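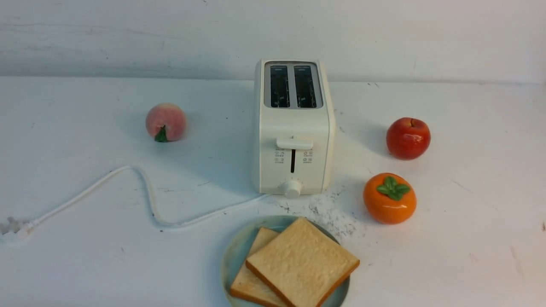
Slide 1 – two-slot toaster, white, lever up

Talks > Pindside Kitchen Evenings > Speaker notes

August – Ó Flaithearta

OK, start slow, let people find a chair. Ask who had toast this morning (hands up, mine too!).

Leave the slide up and talk about the controls. One lever, one knob, and little gray icons on both sides of the track. I've owned toasters for years and never once read the icons – ask if anyone has. Wait for the laugh, if there is one.

Then the cord. It wanders all over the table, and mine at home does exactly the same, so this is where I tell the Gisenholm story, the short version, please, I ran over by 2 minutes last time.

Crumbs next. Unplug it, let it cool, tip it over the sink and shake gently. No forks in the slots, ever, even unplugged, those heating elements are thin and they bend.

Pass the Grotum handout along the rows now, there are 31 copies so couples may have to share. Questions after the bread slide, then tea.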